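Buying rice by the sack: a talk with the founder of the Prurnby dry goods club
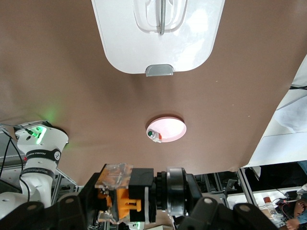 A reader in Urden wrote in after our last piece on food prices to say that buying in bulk is fine for people with a garage, and could we please speak to somebody who does it in a flat. So I took the 521 bus out to Prurnby and spoke to the woman who started the dry goods club there. She lives in a second-floor flat with one kitchen cupboard she describes as "a decent size" and another that has the boiler in it. She asked me not to use her name, as she still works for a supermarket.

The club has been going for six years. It began with one sack of basmati split between her and 2 neighbours on the same landing. "We'd all been paying for the small bags," she said. "I worked out what we were spending on rice in a year and I was annoyed for about a week. Then I rang Huỳnh and asked if they'd sell to me."

Huỳnh is the wholesaler on the Zernthorpe road which still supplies most of what the club buys. At first they weren't keen. They had a minimum order, and three households could not get near it. She got round that by asking people at the school gate, and then by putting a card up in the launderette. By the end of the first winter there were enough people to order every other month.

I asked what the reader from Urden will want to know, which is where it all goes.

"It doesn't stay here," she said. "People think I've got sacks in the bath. The delivery comes at ten in the morning, we weigh out, and by four it's gone. What I keep is my own share, same as anybody." The weighing out is done in a hired room behind the chapel. Members bring their own tubs with their name on, and on the lid as well as the tub. She was firm about the lid. In the early days they only labelled the tubs, and there were arguments.

Her own share goes in ordinary plastic tubs with lids that close properly. She used glass jars for a while and gave them up. "They look lovely and they weigh a ton. I had them on the top shelf and I was getting a chair out every time I wanted lentils." Flour is the one thing she won't keep for long. She buys enough for eight weeks and no more, and wholemeal goes in the freezer for a couple of days before it goes in the cupboard. She has had flour moths once and does not want them again. It took the whole of one September to get rid of them, and she threw out oats, bran, a bag of ground almonds and a packet of birdseed that she thinks brought them in.

What should somebody in a small flat start with? "Rice, if you eat rice. Otherwise oats. Start with the thing you run out of, and not with the thing that's the best bargain." The best bargain in her time was split peas, and she was still eating them the following summer. "I can't look at them now. My son took some to university and brought them back."

The money side is simpler than I expected. Everyone pays when they order, not when they collect. If the price goes up between the two, the club covers it from a small float and the next order is a few pence dearer. There is no membership fee. She did try one, and found she was spending her evenings chasing people for it. Last year the club's members put in orders worth almost £900 on the largest single delivery, and she says that is as big as she would like it to get with one room and one set of scales.

She was open about what hasn't worked. Olive oil in large cans was a nuisance to share out and went all over the floor. Dried fruit sticks together and people complain about getting the bottom of the box. Tea was popular, but nobody could agree on which one. Spices she would recommend to anybody, in small amounts — a club can buy a catering bag of cumin and split it so that it is used up while it still smells of something.

A club at Zernthorpe tried to copy the arrangement and stopped after a year. I asked her why, and she said she thought they had too long a list. "They had forty-odd things on the sheet. It took them until nine at night to weigh out. We do twelve. If someone wants a thirteenth they have to say which one comes off."

She does get asked whether it saves enough to be worth the bother. On rice and oats she says yes, easily. On pasta there is hardly anything in it, and when the shops have an offer on she tells people to go and buy it there. She has no strong feelings about that. "I'm not trying to stop anybody going to the shop. I work in one."

Before I left she showed me the order sheet, a single page with the twelve items down the side and the flat numbers across the top. It is done in pencil and then copied out in pen the night before it goes in. She has been offered a spreadsheet more than once, and said she might look at it after Christmas.

The Prurnby club has a waiting list at the moment. Anyone in Urden thinking of starting one can write to us at the usual address and we will pass letters on. She has said she will answer them, but it may take her a few weeks.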